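4. Side businesses as a second voice: what the listeners told us

4.1 Fans know more than we gave them credit for

We went into the survey expecting most listeners to have only a hazy idea of how their favourite singers earn a living away from the stage. We were wrong, and it was a delight to be wrong! Of the 2214 people who filled in the form, a large majority could name at least one business run or part-owned by a singer they followed, and many went on to tell us what it sold, where the first shop had opened and whether the singer had ever been spotted behind the counter. The free-text box, which we had nearly left out to keep the form short, turned into the richest part of the whole study.

The businesses that came up most were the ones with a place attached to them. Barber shops, burger bars, small hotels and rehearsal rooms were remembered far better than perfumes or phone covers, even where the perfume had been advertised for years. Fans from Wutville were especially keen on this point. The town has a bakery owned by a former boy-band member, and it was mentioned by people who had never bought one of his records and, in several cases, could not name one. "I think of him as the bread man who used to sing," wrote one, and we have quoted that line at every talk we have given since.

4.2 The origin story

What excited us most was how often the business was folded into the story of the singer's early days. Respondents described first jobs, market stalls, a cousin's van, a failed clothing line at nineteen – and treated all of it as part of the music. A singer who had sold things before becoming famous was seen as having earned the right to sell things afterwards. One who launched a drinks brand in the same month as a first hit got a much cooler welcome, and words such as "manager" and "label" turned up in the answers, usually with some grumbling.

We coded the free-text answers for this kind of origin story and found 258 full ones, by which we mean a story with a starting point, a setback and a present-day business. They are wonderful to read. Many contradict one another on points of fact (the van is sometimes a scooter, the cousin sometimes an uncle), and we made no attempt to settle which version was true. For our purposes the version a fan carries around is the one that matters, and it is the one that gets passed on to other fans.

Gossip programmes and celebrity pages clearly feed these stories. Mitimik, the entertainment site our respondents named most often, runs a regular column on what singers own and what they ask for backstage, and the two subjects blend together in people's memories. Lavish dressing-room demands were taken as proof of business success by younger listeners, and as proof of the opposite by older ones. We had not planned to ask about dressing rooms at all! The topic arrived by itself, and future forms will certainly have a question on it.

4.3 Follow-up interviews

From those who left contact details we spoke to 133, mostly by telephone and mostly in the evening, when people were happy to chat. The calls were meant to last ten minutes and hardly any did. We used the Antoniadis prompt cards, reading each one aloud and letting the listener take it wherever they liked. The card on money ("Would it change anything if you learned the singer was very rich?") did the most work. People laughed, said no, and then talked for a long while about why it might.

Two patterns stood out. Listeners who had been to a live show were more forgiving of side businesses than those who knew a singer only through streaming. And listeners who ran a business of their own, however small, were the warmest of all – a hairdresser, a man who repairs awnings and a woman with a jam stall each spoke about their chosen singer almost as a fellow trader. We would love to see this followed up with a larger group.

4.4 Limits

The form was shared through fan groups, so casual listeners are thin on the ground. Answers about money are also touchy, and some people will have been polite. The Peltusix panel, which we used to check the age spread, leans towards city dwellers, and Wutville is the only small town with enough answers to look at separately. The coding of origin stories was done by 5 readers, who disagreed most over what counts as a setback. A tour put off by illness was the hardest case, and we ended up leaving such stories out unless the business itself was affected.

None of this dampens our enthusiasm for the material. The answers are generous, funny and full of detail, and there is a good deal in them that we have not yet touched, including a long run of comments on the names singers give their shops.

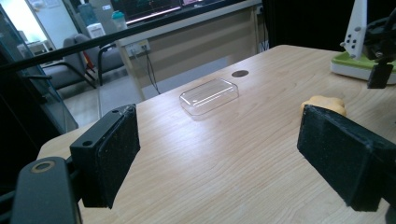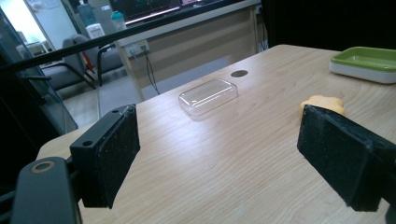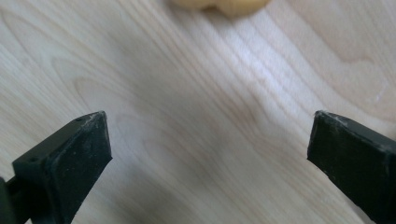
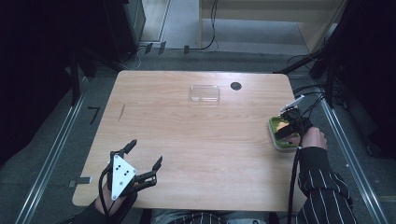
Figure 3. Four views with a pale wooden tabletop; the last also takes in the grey carpet.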